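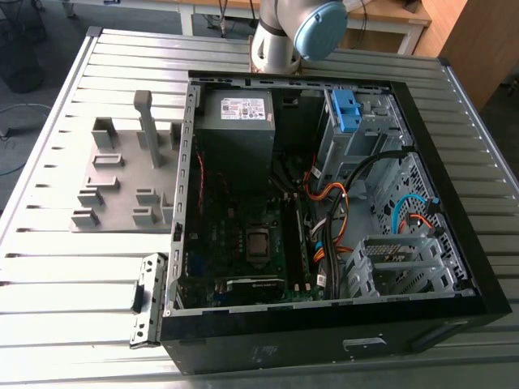
Rildale Repair Club: tower season is back!

March is when the old desktops come out of closets, and we could not be happier about it. If you have a tower that hums, sulks or takes until lunch to start up, bring it along and lay it on its side with us. Opening one up is so much fun the first time — the power supply in its corner, the motherboard spread out flat, the memory standing in its slots, and all those colored SATA cables looping off to the drives.

We have two evenings planned. The first is cleaning and looking: side panel off, dust out, cables tidied so the air can get through (short ties, please, and don't pull them tight!). The second is for swaps, mostly memory and drives. Write down which cable went where before you unplug anything. A phone photo works even better, and masking tape flags are better still.

Doors open at 6 p.m. at the Vetcombe Road hall. Bring the tower and its power cord. We have screens and keyboards to share, plus a drawer of spare screws that has grown to more than 80 and still never seems to hold the right one.

Please back up your files at home first. The hall Wi-Fi is slow, and a big photo folder will keep you there all night.

Coming up after that: laptops, with the small screwdrivers and the good lamps. We can't wait to see what you've got in there — the older the better, and beige is very welcome!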